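Womthorpe to pay residents for replacing old toilets

Households in Womthorpe will be able to claim up to $152 toward a new low-flow toilet starting in September, under a program approved by the Sopacua Water District at its evening meeting.

The money comes as a credit on the water bill. It covers homes and small apartment buildings on the district's lines, and each household can claim for two toilets at most. Renters can apply with a signed form from the owner.

The district has set aside enough for 698 credits in the first round. Applications will be handled in the order they come in, and the round closes when the money is gone. A second round is possible next year but has not been budgeted.

Tarcísio Xavier, the district's conservation manager, told the board that toilets use more water indoors than anything else in the older part of town. Many of the houses between the rail line and Trurnano Creek still have their original plumbing, he said, and a toilet from that period can use three or four times as much water per flush as one sold today.

"People think about lawns, and lawns do matter in July," Xavier said. "But the toilet runs every day of the year, and if the flapper is bad it runs all night too."

The district draws most of its water from the Trurnano reservoir, which dropped lower last summer than in any year since the spillway was rebuilt. Lawn watering was limited to two evenings a week through the end of September. The limits were lifted in the fall, and the reservoir has since come back to its normal spring level.

Board members said they did not want to depend on watering limits every time there is a dry summer. One asked why the credit was not higher, given that a decent toilet and a plumber's visit can easily cost several times as much. Xavier answered that a larger credit would mean fewer households served. He said the district would look at the amount again after the first round.

How to apply

Forms will be available at the district office on the first day of September and on the district's website the same morning. Applicants need a recent water bill, a receipt for the new toilet and a photo of the old one before it is taken out. Toilets bought before the program opens do not qualify.

The new toilet has to be on the district's approved list. The list is long and includes models at most price levels, but not every toilet sold as water-saving is on it, and the office suggests checking before paying. Round and long bowls both qualify. So do the taller models that many older residents prefer.

Installation can be done by a plumber or by the homeowner. No permit is needed for a straight swap in the same spot. Moving the drain is a different matter and still requires a permit from the town.

Old toilets can be dropped off at the transfer station at no charge while the program is running, as long as the seat, the lid and the metal bolts have been removed. The porcelain will be crushed and used under gravel paths. Anyone who cannot get to the transfer station can ask for a curbside pickup when sending in the form — the wait for those is expected to be long in the first weeks.

Leak checks come first

The district is also asking people to check the toilets they already have. In a mail survey this spring, 622 customers answered questions about their bathrooms, and more than 300 of them said they had at least one toilet that sometimes ran when no one had used it.

A running toilet usually comes down to a worn flapper, the rubber piece that covers the opening at the bottom of the tank. The part costs a few dollars at any hardware store. To test for a leak, put a few drops of food coloring in the tank, wait without flushing, and look in the bowl. If color shows up there, water is getting past the flapper.

Free dye tablets are at the front desk of the district office and at the public library. They do the same job as food coloring and are a little easier to see.

Drustotus Plumbing, a local firm, has agreed to replace flappers and fill valves at a fixed price for district customers through the end of the year. The district is not paying the firm and residents may use any plumber they like.

A few things a leak check will not catch are worth a look at the same time. A bowl that rocks when someone sits down may have a loose bolt or a worn wax ring. Water on the floor near the base should be dealt with quickly, especially upstairs. Loose hinges and missing seat bumpers do not waste water, but they can let the seat shift and crack over time, and both are cheap to fix.

Stains in the bowl are another common complaint. Parts of Womthorpe have hard water, and minerals build up where the water sits. The district says the stains are harmless. It advises against leaving bleach tablets in the tank, as they wear out the rubber parts and can lead to the kind of leak the program is trying to stop. An ordinary bowl cleaner and a brush are enough in most homes, with white vinegar left overnight for heavier buildup.

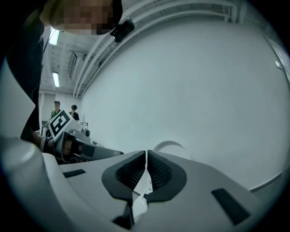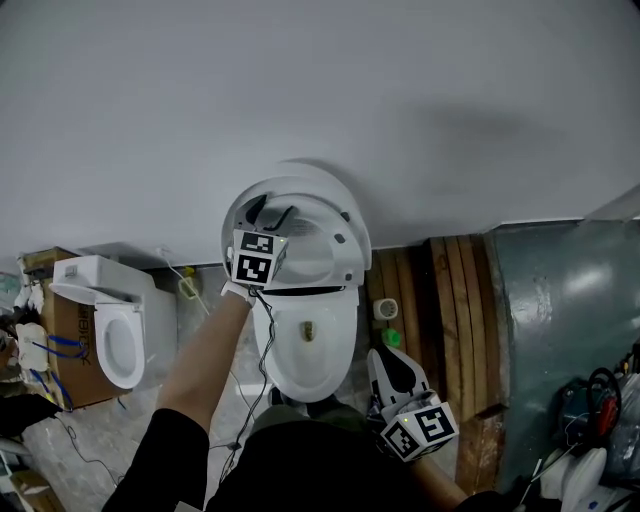 The rebate will not change water rates, which were last raised two years ago. Some customers at the meeting asked if using less water would simply lead the district to charge more for it. General accounts are reviewed each winter, Xavier said, and any change in rates would need its own public hearing. He added that the district spends a good deal on pumping in dry months and expects to spend less if demand comes down.

Another speaker, who owns a duplex near the high school, said the low-flow toilets she put in years ago clogged so often that she took them out again. Xavier said early models had earned that reputation and that the approved list leaves out any toilet that did poorly in flush testing. He offered to go over the list with her after the meeting.

The board also heard a short report on the replacement of the water main under Mill Street. Crews have finished the stretch north of the bridge and will move south once school is out. Water will be shut off for a few hours at a time on each block, with notices left on doors the day before. People who see cloudy water afterward should run a cold tap until it clears.

The vote on the rebate was unanimous. Members put off a separate proposal to offer credits for rain barrels and asked staff to come back with a cost estimate in the fall.

The district office is open until 4:30 p.m. on business days. Staff can answer questions about the program now, but forms sent in before September will be returned.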